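NOTICE OF WITHDRAWAL

To the Secretary, Ollgate Amateur Boxing Association
11/15/19

Sir or Madam,

In accordance with Rule 9 of the Association, I write to give notice that I, Josué Rocha, registered at 57 kilograms, will not contest the Drenenano Belt. The rule requires that the reason be stated in full and in the hand of the boxer. I have therefore declined the offer of my trainer, Mr. Engström, to write it for me.

I am not injured. The physician at Ollivow examined both hands and the left eye and found them fit. His certificate is enclosed. I made the weight four days early and have kept it. I mention this so that the Association will not feel obliged to send fruit, as it did in August.

The Belt has been contested in the same hall since 1855. My grandfather lost it there in 4 rounds. He kept the program in a kitchen drawer, under the string, and on winter mornings he would take it out and read me the names on the undercard while the bread was browning. He never read out his own. When I was old enough to read, I saw that it had been spelled wrong. 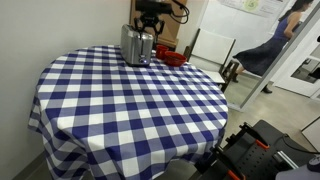
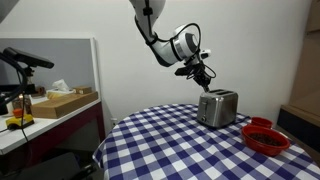 I was entered for the Belt on the strength of that name. The Association's letter said so, and said further that the public would take an interest in seeing the matter settled. I accepted by return of post. For the whole of the camp I believed that there was a matter, and that it could be settled.

On the evening of the weigh-in I was shown into the records room to sign the register. The clerk had stepped out. The register for my grandfather's year was on the lower shelf, and I do not think I broke any rule in opening it. Against his bout there is an entry in red ink. It states that he was offered the stool at the end of the third round and the towel shortly after, and that he refused both, and that he thanked the referee when it was over.

I read the entry several times. I then signed the current register, as instructed, and walked back to my lodgings by the canal. I slept well, which I had not done in weeks.

I understand that a boxer who withdraws without injury forfeits his deposit and may not enter again for two seasons. I accept both penalties. I ask only that the spelling in the old program be corrected in the Association's copy, and that the correction be initialed.

My gloves are the property of the hall and have been left with the doorkeeper.

Respectfully,
Josué Rocha

Entered in the register. Deposit retained. Spelling corrected as requested.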